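News > Products > Automation Kits

Tresanus Ships Stirkby Tabletop Handling Kit for Mixed Parts

FLEDHAM, June. Tresanus today released Stirkby, a tabletop handling kit for workshops and test labs that pick irregular parts in small lots. The kit comprises gripper fingers, a wrist adapter and the Shezi grasp-planning software, and mounts on six-jointed arms already in service. Installation requires no change to the arm's base or controller.
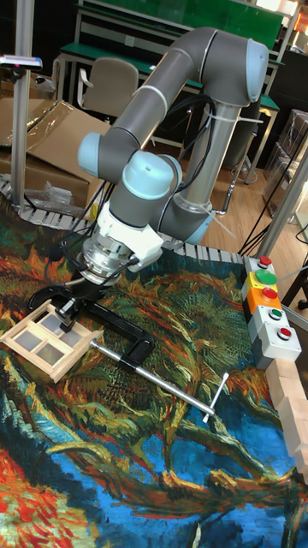
Shezi plans each grasp from the outline and estimated weight balance of the part. Parts need no fixture and may lie at any angle. A C-clamp is a typical case: the curved frame, the threaded rod and the T-handle each offer a different grip, and the rod can extend well to one side of the frame. The software ranks the available grips and selects the one that keeps the load closest to the wrist axis. Patterned work surfaces, including multicolored printed cloth, are supported without recalibration.

In acceptance testing at the Fledham plant, Stirkby was run on 879 picks across 62 part types. Full test conditions are listed in the data sheet.

The first production lot is limited to 100 kits. Of these, 88 are available for general order; the remainder are held for service exchange. Orders are accepted through the Tresanus sales office in Fledham. Shezi updates are included for the first year.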